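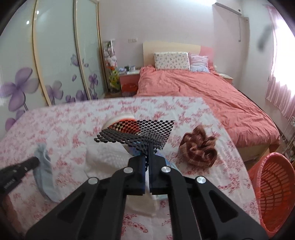

Small fabric things on the flowered cloth, including a piece of black mesh and a plaid piece.

Yeshi Ambaye sorts small things for a living. She works by appointment in Dalleo and the villages near it, mostly in bedrooms, and she rarely touches a closet. What she gets called in for is the stuff that has no place of its own: odd socks, hair ties, lip balm, tissues, squares of fabric someone meant to sew.

"People think I'm going to start with the clothes," she says. "Clothes are easy. They have a hanger or a shelf. I start with whatever is smaller than my hand."

She had been at it for an hour when we spoke, at a table next to the bed, with the wardrobe on the far side of the room. The tablecloth was white with pink and red flowers. She likes a cloth on the table because things don't slide and the owner doesn't worry about scratches.

Ambaye grew up in Jellach and worked for nine years in the linen room of a hotel there, the Habte, which had 50 rooms and one long folding table. She learned to sort by feel. "Terry, cotton, anything stretchy, anything with holes in it. You put your hand in the pile and you know."

She still does fabric first. Mesh goes by itself, she says, and she opens it out before deciding anything. "Mesh catches. You fold it in with socks and next month you're pulling threads." Socks wait in a line until the whole room is finished. She doesn't throw out a single one on the first visit.

Her fee is 700 for a full day, or 100 for the first hour if someone only wants a drawer done. Most people book the hour and then call back. Last September she had 29 visits, the most she has taken on in a month, and she says she would not do that again.

I asked if owners get upset. "Sometimes over a scrap," she says. "A woman in Hoditz had a bit of her mother's apron. It looked like a rag to me. I asked, and I'm glad I asked. So now I ask about every piece of cloth, even the ugly ones."

She keeps the questions short. Do you use it, does it have a pair, where do you look for it when you need it. The last one matters most to her. If a person looks for tissues by the bed, the tissues stay by the bed, whatever a magazine says about bathroom cabinets.

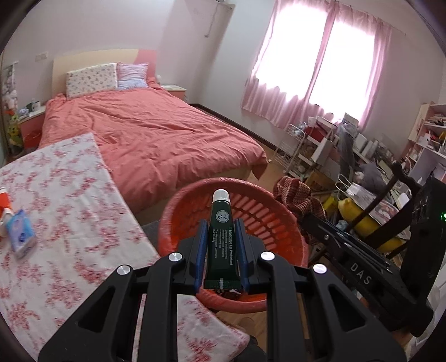 HOME & STORAGE

After the fabric come the tubes and packets. Ambaye uses a round plastic basket for these, orange-red, with slots in the sides. The green tube of Mentholatum lip protectant is the sort of thing she means when she talks about bedside items.

"Everybody owns more than one of these," she says. "One in the coat, one in the car, one under the bed. I put them together and the person can see what they have."

She prefers a basket to a box with a lid. Lids get left off, in her experience, and then the lid is one more thing lying on the table. She checks dates on creams and ointments and leaves the decision to the owner.

How long does it stay tidy? She gives it three weeks before the basket needs going through again, and she tells people so before they pay.

"Ten minutes, sitting on the bed," she says. "Tip it out, look, put it back. You don't need me for that part."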